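Mindcombe Civic Fund
Progress report, grant period two: the Plindeck local election information project
Prepared by Seul-gi Kong, project lead
9 Apr 2022

Summary

The voter guide for the Plindeck council election is on schedule, which I mention first as it was not true of the last report. All 17 candidates have now been sent our questionnaire. Most have replied. One replied twice, with different positions on the bus levy, and we have asked which he would like to keep.

Candidate questionnaire

We cut the form from 52 questions to 15 after the first round, when it became clear that people seeking public office will talk for an hour but won't write for ten minutes. The questions on housing and council pay drew the longest answers. The question on how each candidate would pay for their promises drew the shortest, and several of those were the word "efficiencies."

Riaan Zulu is checking every reply against council minutes where the candidate is an incumbent. This is slow work. The minutes for Shezi ward are scanned sideways.

Candidate forums

Two of the four forums have been held. Zusutow was full, and the moderator kept to time by standing up whenever a speaker passed two minutes – a method we plan to copy. The Shezi forum lost its sound system early on and was, by general agreement, better for it. The remaining two are set for May, ahead of polling day.

Printing and delivery

We have ordered 2,000 copies of the guide. The printer needs final text two weeks before delivery, so candidates who discover new convictions after that will have to announce them some other way. The online version can be corrected until the eve of the vote.

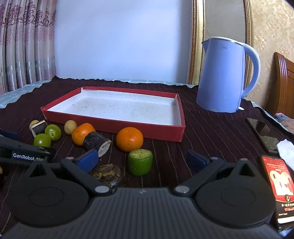
Open gripper with blue pads, tabletop behind.

Spending

We are within budget on staff and printing and slightly over on room rental. We ask permission to move the unspent travel money to cover it. Nobody on the team has traveled farther than Zusutow.

Next steps

Finish checking incumbents' replies, send final text to the printer, confirm moderators for both remaining forums. We would also like a decision on the Spanish edition before the print order closes.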